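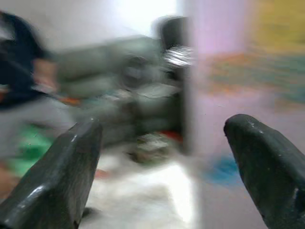 Indoors at Hendness, September 7, 2020.

Erlinda Policarpio started baking rye in April, and she has kept notes on 81 loaves. The first three were bricks! "I sliced one with a saw," she says, laughing. "My brother still ate it."

Her starter came from a neighbor in Brastberg, and she feeds it every night before bed. What she loves most is the smell on the second morning, sour and a bit like apples. "You lift the lid and you just know it's ready."

She gives most of the bread away (I went home with a seeded loaf, and it was wonderful). Next up is a dark one with molasses, baked low and slow overnight. "I've messed it up twice," she says. "I can't wait to try again."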